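# The Left Hand

The job at Dalstead was to find out which hand was better, the black one or the white one, and to write it up in under 40 pages.

Ileana Marinescu had asked for six weeks and been given three. She took the desk nearest the window, hung her coat on the back of the chair and read what the last person had left, a folder of notes with no dates on most of the pages. The black gripper came from Katulside. It had pointed fingers and closed fast. The white one came from Garnasico and closed slowly, and the notes said it was kinder to soft parts. There was a line under "kinder" in pencil.

Lucian Bălan came in at half past eight with two mugs and put one down on the folder.

"You'll want to swap them over at some point," he said. "Left to right. Otherwise you're testing the arms."

"It's in the plan."

"It was in his plan too."

She moved the mug off the folder. There was already a ring on the cover, so it made no difference.

They began with blocks and bolts, the things everybody begins with. The black hand did well on bolts. The white hand did well on blocks, and on a rubber bung that the black one flicked under the bench and that neither of them could find afterwards. Ileana drove and Lucian wrote down the results, and after lunch they changed places. He was quicker than she was with the controls and dropped more. She put both facts in the report. He read them over her shoulder and said nothing.

By the end of the first week they had done 400 picks and she was bored with bolts. She wanted something people had trouble with. Buzatu, who paid for the work, repaired motors in a long shed on the other side of the river, and they had trouble with motors. Each one came apart into two pieces that didn't want to come apart, because of the magnets, and went back together faster than anybody liked, for the same reason. Lucian had worked there before he came to Dalstead. He had a white scar on the side of his thumb from it.

"Start with them already apart," he said. "Don't be a hero."

So they started with them apart.
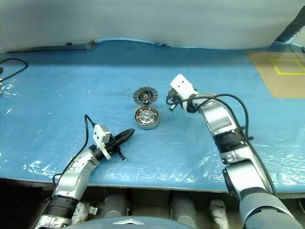 *The motor trial, with the black gripper on the left arm and the white one on the right.*

The plan was for the white hand to steady the rotor housing and the black hand to take the disc by its shaft and lift it clear. Ileana had written this out as nine steps. The first two went well. On the third the black fingers closed on the shaft and slid up it, and the disc rocked and settled again.

"More force," said Lucian.

"I'd rather not bend it."

"It's a motor shaft. You won't bend it."

She gave it more force. The fingers held. She raised the arm a little at a time and watched the number on the screen, and when the disc was clear she noticed that she had been holding her own left hand up off the desk, the finger and thumb pressed together. She put it down.

"One," said Lucian, and wrote it down.

They did 73 that week. The black hand lifted the disc well when it came in straight and badly when it came in at a slant. The white hand held the housing still for as long as anyone asked it to, but it took so long to let go that Lucian began to fill in the next line of the sheet before it had finished. On the plastic sheeting the parts crept. They tried taking the sheeting off and the parts crept less, but then there was grease on the table, and it took Ileana most of an hour with a rag to get it clean, so the sheeting went back on.

The controllers were another matter. Each hand had come with its own, and each assumed it was the only one in the building. When both were told to close at the same moment the white one waited for a reply that the black one didn't send. Lucian wrote something short to sit between them. It worked, and then on the Thursday of his own private calendar, as he called any day on which things failed, it stopped working, and he found he had spelt a name two ways.

"Put that in the report," he said.

"Which section?"

"Controllers. Put it under me."

In the third week they swapped the hands over.

It meant two hours with a hex key. The cables had to be taken off and tied back along the arms so they wouldn't catch at the elbow. Ileana did the right arm and Lucian did the left, and they passed the key between them. He asked if she would stay on after the report. She said she hadn't been asked. He said that he was asking, and she said he wasn't the person who could, and he agreed that he wasn't.

With the hands swapped, the black one got worse.

She ran it again before she believed it. It was on the right arm now, the same fingers and the same force, and it slipped off the shaft four times in the first 17. The white hand, on the left, was no slower and no quicker than before. She checked the mounting screws. She checked the force. She went back through the folder and found a page near the end, in the same pencil, which said only *right arm sags when warm, ask L.*

She took it across to him.

"Did he ask you?"

Lucian read it. He turned the page over to see if there was anything on the other side.

"He asked me in December," he said. "I said I'd look at it. Then he left, and it was only doing bolts, and it didn't seem to matter with bolts."

"How much does it sag?"

"A couple of millimetres. After an hour or so."

"A couple of millimetres is the whole shaft."

"Yes," he said. "I see that."

They measured it that afternoon with a dial gauge clamped to the table. Ileana read out the figures and Lucian wrote them in a new column. It was a little under two millimetres at the end of the hour and it didn't come back until the arm had been switched off. A hand that closed slowly with wide, soft fingers could put up with that. A hand with points couldn't. All the early trials had had the black one on the good arm, and anyone who stopped after two weeks would have sent Buzatu a very confident answer.

She rang them and asked for four more days. The man on the phone wanted to know which hand he should be buying.

"What are your arms like?" said Ileana.

"What do you mean, what are they like?"

"Do they sag?"

He put the phone down on something hard and she could hear him walking away, and a radio, and somebody hammering. After a while he came back and said that he'd never thought to look. She told him what to clamp where and how long to wait. He asked her to say it again so that he could write it down, and she did, slowly, while Lucian stood at the bench taking the screws out of the right wrist for the second time that week.

They gave her the four days. She used three of them on the motors, with a correction for the sag that Lucian wrote and she checked, and then checked again for spelling. The black hand did better on the right arm after that, and still not as well as on the left. The report came to 38 pages. She put the table of results at the front and the page in pencil at the back, as a copy, with the name of the man who had written it.

Lucian carried the box of motor parts down to the van. When she went out to lock up he was sitting on the step with the rubber bung in his hand.

"It was inside the bench leg," he said, and gave it to her, and she put it in her coat pocket.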